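Limpar mesa de tampo castanho: um fio com o que tenho feito na oficina
1/

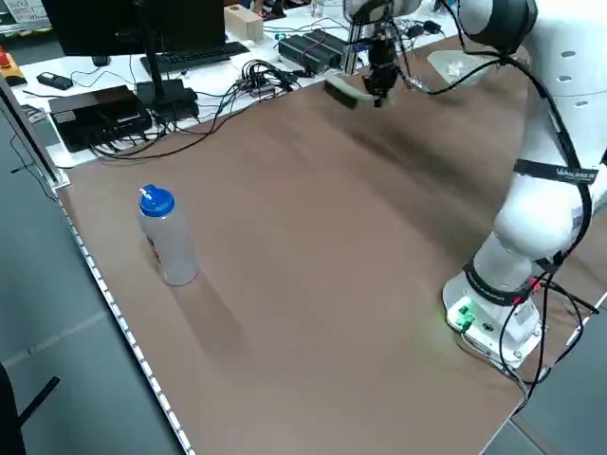 Vallholm, 19/11/22

Passei a manhã a tratar da mesa grande. Fica o registo do método, que já me pediram duas vezes por mensagem.

2/
O tampo é castanho e liso. De frente parece limpo. Quando a luz entra de lado vêem-se logo as manchas ténues e os riscos mais escuros, sobretudo a meio e lá para o fundo.

3/
Primeiro passo: tirar tudo de cima. Eu deixo sempre a garrafa de água, a da tampa azul. Vou mudando-a de sítio conforme avanço. Já a arrumei noutras alturas e acabei a procurá-la a meio do trabalho.

4/
Segundo: escova a seco. Passagens compridas, sempre no mesmo sentido, do fundo para a frente. Se se anda para trás e para diante, o pó volta ao sítio.

5/
Não comecem com o pano húmido. Fiz isso durante meses. O pó fino empasta e fica uma película que só se vê no dia seguinte.

6/
O pano vem depois da escova. Microfibra, bem torcida, água morna com umas gotas de detergente neutro. Uso o da Osemeck porque é o que há na loja cá em baixo. Qualquer um sem cera serve.

7/
Quantidades: 2 litros de água chegam para a mesa inteira e sobra. Detergente, 4 gotas. Com mais do que isso é preciso enxaguar e o trabalho dobra.

8/
Ao longo da borda esquerda corre a faixa branca com as luzinhas. Aí não levo água nenhuma. Pincel seco e, se houver cola ou gordura, um cotonete quase enxuto.

9/
Os cantos ficam para o fim. Junta-se lá sempre qualquer coisa.

10/
Perguntaram-me pelos riscos escuros. Há os que são sujidade e há os que são desgaste. Teste rápido: borracha branca de escola, sem carregar. Se clarear, é sujidade. Se ficar igual, deixem estar.

11/
Em julho experimentei o creme da Abera nesses riscos. Disfarça durante uma semana e deixa o tampo escorregadio. Tirei tudo com álcool e não repeti. A bisnaga custou-me quase 80 coroas, para quem quiser fazer contas.

12/
Secar com um segundo pano, também de microfibra. Deixar ao ar faz marcas de água neste castanho. Em tampos claros talvez não se note, não sei, nunca tive.

13/
O chão é cinzento e perdoa muito, mas varro-o depois da mesa e nunca antes. Afasto primeiro a cadeira preta. O que cai da escova vai quase todo parar aí.

14/
Frequência: escova ao fim de cada dia de trabalho, pano uma vez por semana. Quando lixo alguma coisa em cima da mesa, pano no próprio dia.

15/
Sobre a escova: cerdas macias, base larga. A que usava antes era de cerdas duras, trazida do armazém de Flulldale, e fez-me uns riscos finos na ponta de cá. Esses já não saem.

16/
Os panos lavo-os à parte, a 40 graus não, que a máquina daqui só tem frio e quente. Vão a frio, sem amaciador. O amaciador entope a microfibra e depois o pano só arrasta a água.

17/
Alguém sugeriu forrar o tampo com película transparente. Pensei nisso. Um rolo que desse para a mesa toda ficava acima de 100 coroas e as bolhas iam irritar-me mais do que as manchas.

18/
Falta-me resolver a mancha do meio, que já levou borracha e duas voltas de pano. A seguir tento bicarbonato em pasta num canto pequeno e digo aqui como correu.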